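Search this site Search Go

How the Wind Holds Up a Kite

A kite is heavier than air. If you let go of one on a calm day, it falls. To stay up, it needs moving air and a line that holds it back.

Air is made of very small particles. When wind blows, these particles move together in one direction. A kite sits in their path at a tilt, with its front edge higher than its back edge. The moving air hits the lower side and is turned downward. The air pushes back on the kite, and this push points up and away from the wind.

Scientists split the push into two parts. The part that points up is called lift. The part that points the same way the wind is going is called drag. Two more forces act on the kite. Weight pulls it down. Tension is the pull of the line. When the four forces balance, the kite stays in one place in the sky.

The amount of tilt is called the angle of attack. If the angle is too small, the kite gets little lift and sinks. If it is too large, the air can no longer flow smoothly over the top. Lift drops and drag grows. This is called a stall. Many single-line kites have a bridle, a short set of strings that sets the angle. Moving the knot on the bridle a small amount changes how the kite flies.
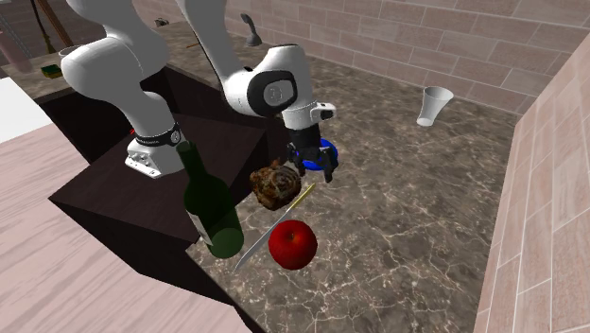
A simulated robot arm with its gripper over a blue dish.

Wind speed matters more than most people expect. If the wind becomes twice as fast, the push on the kite becomes four times as large. If it becomes three times as fast, the push is 9 times as large. A kite that pulls gently in the morning may pull very hard by afternoon.

Wind near the ground is slowed by trees, houses and hills. It also swirls behind them. Higher up, the wind is usually faster and steadier. At the Ulness kite field, Peninah Mussa teaches beginners to let out almost 100 feet of line before they judge the wind. Below that height, a kite often wobbles because the air around it is swirling.

A tail helps with wobbling. It adds drag at the bottom of the kite and keeps that end pointing down. A tail that is too long adds weight and makes the kite fly low.

Words to know

Lift: the upward part of the push from moving air.
Drag: the part of the push that goes along with the wind.
Tension: the pull along a line.
Stall: a loss of lift when the tilt is too large.

Never fly near power lines or in a thunderstorm. Wear gloves if the line is thin, and ask an adult to hold the reel with you if the pull is strong.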